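Hand gripper kits - ordering and budget FAQ
Trummer project, questions to Aurelia Kofler

What does a pair cost?
670 for two grippers, yellow fingers included. Spare fingers extra. Candent quotes before May only, after that ask again.

One or two per person?
Two for clothes. Budget for pairs.

Do we need a table?
No. Folding on a bed is fine, patterned bedspread fine too. One gripper pinches the end of the folded garment, other stays open and ready.
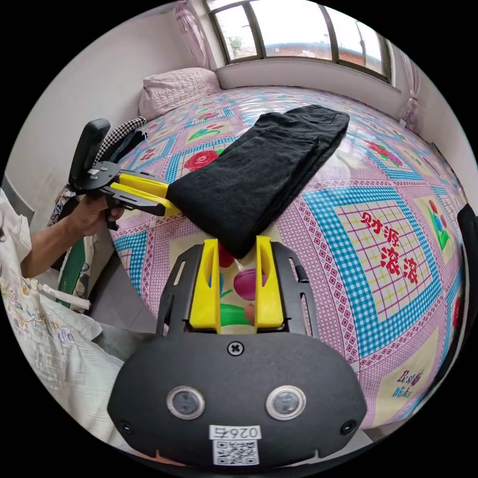

How many kits can I order at once?
Up to 20. More then that, send the form to Londodbridge first.

Shipping?
Flat 100 per order. Takes almost 291 hours door to door, so plan ahead.

Returns?
Unopend boxes only. Keep the label.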